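Frequently asked questions - Juva natural dye kits

Can I dye any fabric with a Juva kit?

The kits work with cotton, linen, wool and silk. Polyester and acrylic take almost no color from plants, so please check the label of your clothing before you order. Mixed fabrics are possible if at least half is natural fiber, but the result will be lighter than on our color card.

How much fabric is one kit enough for?

One standard kit colors 2 pounds of dry fabric, for example a few T-shirts or a set of napkins. Please weigh the fabric when it is dry. If you use more, the color becomes pale, and adding more water does not change this.

Do I need to wash new fabric before?

Yes, always. New fabric has oils and finishing from the factory, and they keep the dye away. Wash it with a mild soap and without softener. White fabric from a shop often needs this two times.

What is the mordant, and can I leave it out?

The mordant is the small white bag in the kit. It is alum, a mineral salt which helps the color to stay on the fiber. You can dye without it, but the color will lose much of its strength in the first washes. Dissolve it in hot water first and leave the fabric in it overnight. Wear gloves when you measure the powder, and do not use your cooking pots for it afterwards.

How long must the fabric stay in the dye?

For most colors we recommend one hour of gentle heat, below boiling, and then cooling in the pot. The Netier brown is made from walnut hulls and it likes more time. We leave it overnight, and for a very dark brown we repeat the bath on the next day.

When you take the fabric out, press the water from it by hand. Strong twisting is fine for cotton and linen, but wool should only be squeezed, or it can become felt.

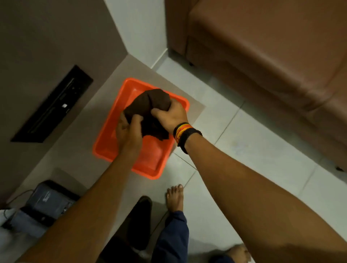 After this, let it dry in the shade before the first rinse. Many customers want to rinse immediately, and we understand it, but waiting one day gives the color a better hold. Then rinse in cool water until the water is almost clear.

Why is my color different from the card?

Mostly the reason is the water. Our cards are dyed at Sorkholm, where the water is soft. Hard water makes yellows stronger and reds more brown. If this is a problem for you, use rainwater or bottled water for the dye bath.

Can I keep the rest of the dye bath?

Yes, in a closed jar in the refrigerator for about 15 days. Write clearly on the jar what it is - it can look very much like tea. The second use gives a softer shade.

How do I wash dyed clothing later?

By hand or in a cold cycle, with similar colors, and with a soap without bleach. Dry it away from direct sun.

When will my order be sent?

We send orders within 72 hours. The Xia indigo kit is prepared in small amounts and can take longer. In July our workshop is closed, and orders from that month are sent in August.

Can I return a kit?

Unopened kits can be returned within 17 days after you receive them. Opened bags we cannot take back. If something is missing or damaged, write to us with your order number and we will replace it.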